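Barredo Table Top, Light Wood
Item 1271 – sold by Trokomum

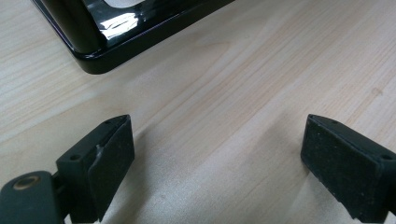 The Barredo is a table top sold without legs. It fits the Dorham trestles and the Dorham fixed frame, and it can be screwed to most other bases with a flat mounting plate. The wood is pale, with a fine straight grain, and is finished with a clear matte oil at the factory. Expect small differences in grain and tone from one top to the next. A small knot or darker spot is normal for this grade and does not count as a fault.

The long edges are lightly rounded. The underside is oiled too, but not sanded as finely as the top.

Mounting

Screws are not included. Use wood screws that go no more than 20 mm into the underside. Drill pilot holes first, especially close to the ends. If you use the fixed frame, leave the slotted holes a quarter turn loose so the wood can move with the seasons. Two people should lift the top onto the base.

Care

Wipe with a cloth wrung out in plain water, then dry it. Mild dish soap is fine for grease. Do not use scouring pads or anything with bleach. Oil the top once when it arrives and then when it starts to look dull – for most kitchens that means around 5 times in the first two years, and less often after that. Bolletti Clear is the oil we stock. Other hard-drying wood oils will work, but try them on the underside first.

Put felt or cork under trays, stands and anything else with a hard base that stays in one spot. Pale wood darkens slowly in daylight, and an item left in the same place for months will leave a lighter patch. The patch evens out once the item is moved.

Ordering

Tops ship flat in a carton with corner guards. Check the corners before you sign for the delivery and write any damage on the slip. Returns are accepted on undrilled tops only.

Goes with: Dorham trestles, pair (item 1385); Bolletti Clear oil; cork pads, self-adhesive.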